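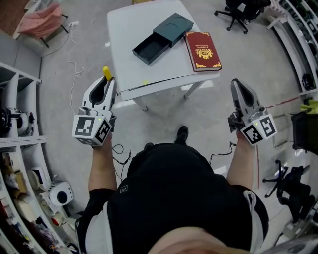

Posted by Wulan Harahap – September 4, 2024
Forum: Manipulation and Teleop > Site visits

Went to the Mavard open day at Preltercombe. The part worth reporting was the handheld gripper station. One operator, a gripper in each hand, marker cube on the back of each, small white table. The task was a drawer-style box with a red hardcover book beside it. Staff said they have 813 recorded episodes of that task, 385 of them with the tray pulled fully out. Cables run from both grippers, so it isn't a wireless setup.

irnlow_dan
Did they say what tracks the cubes? With two visible faces you should get a decent pose, but I'd expect trouble when the wrist rolls.

Wulan Harahap
Head-mounted camera, according to the handout. I asked about roll. The answer was that they drop any episode with more than 13 lost samples in a row.

villanueva_k
That filter is going to bias the set. You throw out the hard wrist poses and then the policy never sees them. We did the same in May and had to re-record 445 episodes.

irnlow_dan
Depends on the task. A sliding tray is close to a straight pull. I wouldn't expect much roll.

villanueva_k
The pull, sure. Picking up a hardcover lying flat is another matter. You have to tilt to get a jaw under the cover.

Wulan Harahap
They didn't show numbers per object, so I can't settle that. I have an email address for the station lead and will ask for the split.

tbrandt
Any word on jaw force? Embossed sleeves mark easily.

Wulan Harahap
Not in the handout. Adding it to the email.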